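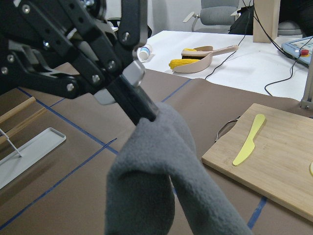 The Sock Drawer Starts at the Table

Naveed Rizvi used to fold laundry on the bed. He would tip the basket out, pair what he could, and push the rest aside when it was time to sleep. By the end of the week there was a heap of single socks on the chair, and the chair was no longer used for sitting.

Now he folds on a table. The table is big, covered in brown paper, and marked off with blue painter's tape. It is also where he cooks with his kids, repairs things and does most of his paperwork, and the tape is how all of that fits on one surface.

Rizvi runs a small home organizing business called Skundo with his partner, Tudor Coman. They have worked in 111 homes, mostly apartments, and the thing they are asked about most is laundry. Closets come second.

"People think they need a better drawer," Coman says. "They want dividers. I tell them to wait. First I want to see where they fold."

In most of the homes they visit, folding happens on the bed, the couch or the floor. These are soft places, and soft places are bad for small items. A T-shirt will lie flat on a quilt. A sock slides into a crease and gets lost, especially the thick fleece kind that people wear around the house in winter. Fleece socks are a special nuisance. They don't stack, they pick up lint, and when you roll one into its mate the pair takes up as much room as a sweater sleeve.

Rizvi's method for them is simple. He lays the sock flat, smooths it once with the side of the hand, and folds it over at the middle so the toe and the cuff hang to the same side. Its mate goes on top, folded the same way. He doesn't turn the cuff over to hold the pair together, which stretches the elastic. The pairs stand in the drawer on their folded edge.

The paper came first. Rizvi bought a roll of kraft paper to protect a table he had inherited from an aunt in Cheema, and found that he liked working on it. It hides nothing. Lint, thread and crumbs all show up, and when it gets too dirty he tears it off and puts down more. He changes it every 40 days, a number he picked to match the length of the roll. It wrinkles, and a seam will sometimes lift. He leaves it alone until the next change.

The tape was Coman's idea. He had worked in a warehouse for a furniture company, Goltivow, where the floor was lined off for pallets, and he thought the same thing would work at home on a smaller scale. He used painter's tape so that it could be moved. Clothes stay on one side of a line, food stays on the other, and a shallow tray holds whatever is small enough to roll away. 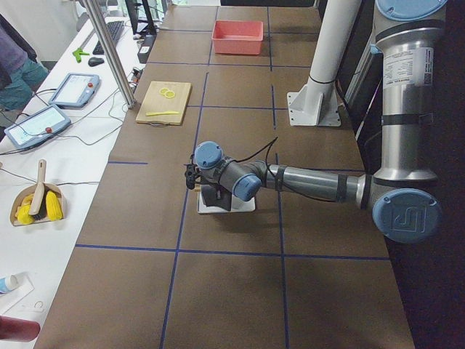

The board keeps its own area at the left, with lemon slices and a yellow knife on it. The white tray sits between the long tape lines.

The two of them disagree about the board. Coman would have it in the kitchen and nowhere else. Rizvi says that in a small apartment the table is the kitchen for part of the day, and that a board you can pick up and carry to the sink is cleaner than a counter you have to wipe around. He does have a rule that clothes come off the table before anything juicy is cut. He admits to having broken it with a lemon and a white shirt.

They do agree on the tray. It should be white, so that a button or a pin can be seen, and it should have a low rim. A deep tray turns into a junk drawer. Theirs is emptied every night at nine, even if the contents only go as far as a jar.

Setting up a table like this takes an evening. Clear it completely, cover it, and use it for a few days before you put any tape down. The lines should follow what you already do. One client in the Plonutine building taped off six areas on the first night and had pulled up four of them by the end of March. The two that stayed were for mail and for socks.

Rizvi's own chair is back in use. There are still three single socks at the back of his drawer, and he is giving them until the next paper change.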